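Week 4 handout: how food got onto the table, and who put it there

Hello again, everybody. I promised I'd type up what I said about serving, because I talked too fast and the board was a mess by the end. Read this before November's seminar and bring the Bircombe inventory with you (the photocopy, please, the scan on the course page is missing a leaf).

The big thing to take away is that "a meal" used to be laid out quite differently from what most of us grew up with. In the older style, a whole course went down on the table together – roasts, pies, something sweet, something pickled – and you ate what you could reach. If you wanted the dish at the other end, you asked, or you caught a servant's eye, or you went without. Plates arriving one after another, same food for everyone, came in much later.

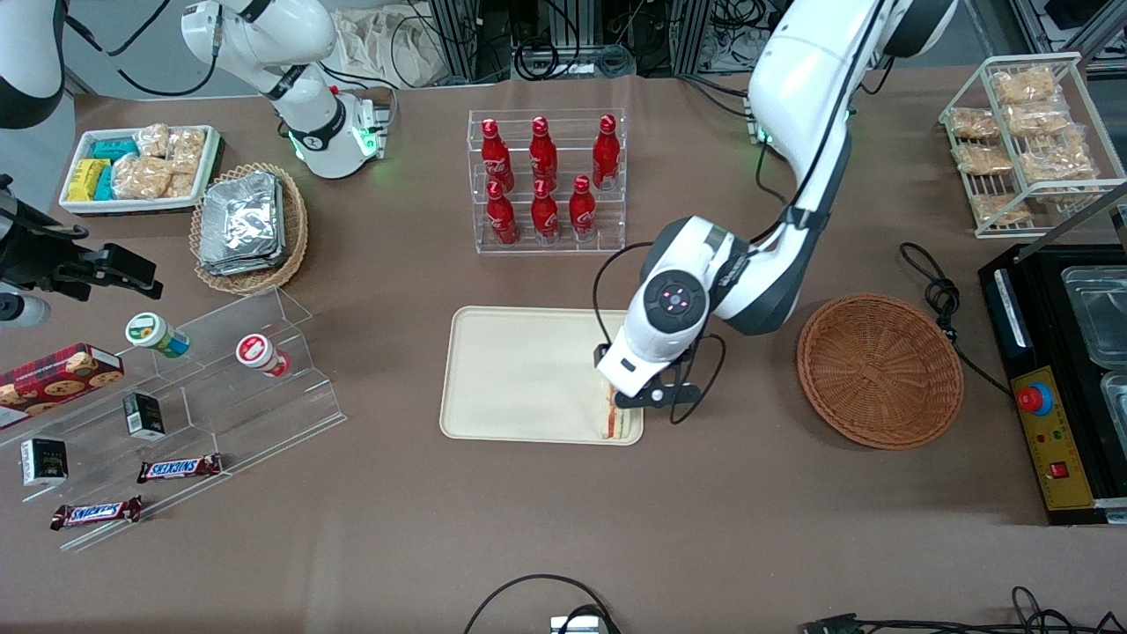
Department of History – Food and Household Option

So, the inventory. It was drawn up in 1635 after the death of the owner of Bircombe, and the clerk went through the house room by room. I love this document and I'll try not to go on about it (I will go on about it). Look at the entry for the parlor and then at the one for the buttery next door. The parlor has one long table, a "court cupboard," and a carpet. Now, that carpet isn't on the floor! Carpets in these lists very often went over tables, and the linen went on top at mealtimes. Every year somebody writes a lovely paragraph about the warm floors at Bircombe, and every year I have to cross it out.

The court cupboard is worth slowing down for. It was open shelving, in tiers, and you put your best things on it: silver if you had it, pewter if you didn't. Guests were meant to look. Some of the pieces on those shelves probably never held food at all. Ottavio Marchetti has a good chapter on this in the reader, where he argues that the shelves did as much social work as the dinner did. I think he pushes it a bit far in the second half, but see what you make of it.

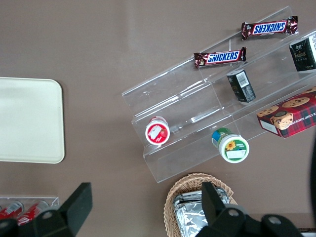
Then there's the question of trenchers. The inventory lists 20 of them in wood, kept in the buttery, and 70 napkins in the chest upstairs. Those two numbers don't sit well together, do they? One idea is that napkins got changed between courses. Another is that the trenchers were just the everyday set and the better ones had already gone to the daughter. I lean toward the second, but I change my mind every time I teach it, so don't quote me.

For comparison I've put in two pages from the Bellini household book, which starts in 1557. It's a kitchen account, so you get the buying and hardly anything about the eating. Morena Benedetti did the translation, and her notes on weights and measures are at the back. Use them! The word she leaves as "basket" changes size from one page to the next and will wreck your sums if you aren't careful.

For the seminar:

Read Marchetti, and the Bellini pages with the notes.

Pick one room from the inventory and work out what somebody could have eaten there, sitting or standing, and who would have carried it in.

Write down one object you can't explain. Mine is the "iron with two hooks" in the back kitchen, and I've been stuck on it for years.

Essay titles go up after the seminar. If you want to write on display and tableware, come and see me first, as there's one library copy of the main book and we'll need to share it out.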